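Givura Refurbished Desktop Tower

Home > Computers > Refurbished > Towers

£77 including VAT
Collection from our Trumcombe shop, or delivery to your door
Sold and looked after by Ritateck

Every so often somebody comes into the shop convinced they need a brand new computer, and after a bit of a chat over the counter it comes out that what they want is to write letters, keep the household accounts, look at photographs of the grandchildren and have a video call on a Thursday evening without the thing grinding to a halt. The Givura tower is what we usually point them towards. It's an ordinary office desktop that has done a few years under somebody's desk, and it has come to us to be opened up, cleaned, checked over and made ready for a second home.

We buy our towers in from offices and schools, mostly when they are changing everything over at once, so they tend to be plain, solid machines from the well-known makers. You may get one make or another depending on what has come in that month. If you have a preference (some people do, and quite strongly!) put it in the order notes and Kristine Evangelista will have a look along the shelves for you.

What we do to each one

The side comes off first, and then out comes the dust. You'd be surprised what collects in a computer that has lived on a carpet, particularly round the fans and in the back of the power supply, and a good clean makes a real difference to how quietly it runs. We then look over the cables and connectors, check that the fans turn freely, and put the machine through a long test with the processor working hard.

The old hard drive is removed and a new solid state drive goes in its place. If you've only ever used a computer with the older sort of drive, this is the part you'll notice! Starting up takes a fraction of the time, and you won't be off making a cup of tea while you wait for your emails.

The power supply gets its own check, as it's the part that most people never think about until it fails. We keep the maker's own unit wherever it tests well, and if it doesn't, we replace it with one of the same fitting. Many of the ones we see carry an 80 PLUS badge on the label, a mark of how efficiently the unit turns mains electricity into what the computer can use. We don't promise a particular badge on a particular tower, but do ask and we'll read the label out to you over the phone.

In the box

Givura tower with solid state drive fitted
UK mains lead
Wired keyboard and mouse
Printed getting-started sheet in nice large type
Receipt and guarantee card

You'll need a screen, and we've a good few of those in as well. If you're short of room on the desk, the Lema monitor stand lifts the screen up and gives you somewhere to tuck the keyboard when you've finished. It's 600 mm wide, so have a quick measure before you order one.

Size and weight

Towers vary from one make to the next, and the deepest we sell under this listing is 41 cm from front to back. Please leave a hand's width behind it for the cables and for the warm air to get out. They're sturdy things and heavier than they look, so if your back isn't what it was, let us know when you come to collect and one of us will carry it out to the car.

Condition

These are used computers and they look it a little. Expect the odd scuff on the case, and perhaps the ghost of an old asset sticker that we couldn't quite shift. We leave the makers' labels inside the case alone, as they're handy to have if you ever need to find a matching part. A machine with a cracked front or a broken socket doesn't go out under this listing at all.

Returns and guarantee

You have 30 days to change your mind, for whatever reason you like. Bring it back with the lead, keyboard and mouse and we'll refund you in full. After that the guarantee on your card takes over, and if something goes wrong you can ring the shop and speak to whoever is at the bench.

Can I add more memory later?

Yes, on nearly all of them. Give us the model number from the outside of the case and we'll tell you what it takes. We can fit it while you wait if the bench isn't too busy, and mornings are usually best for that.

Will you move my old files across?

We will, and we don't charge for it if you're buying a tower from us. Bring the old computer in with its password written down, and allow a couple of days. If the old one won't switch on, bring it anyway, as the drive is often perfectly all right.

Can I open it myself?

Of course, it's your computer! Switch it off at the wall and pull the mains lead out before you take the side off, and please don't open the power supply itself, which has nothing inside that you ought to be touching.

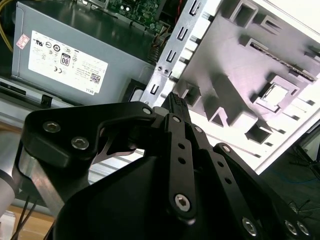 If you'd like to have a look at one before you decide, there is normally a tower set up and running by the window in the shop, and you're very welcome to sit down and try it for as long as you like.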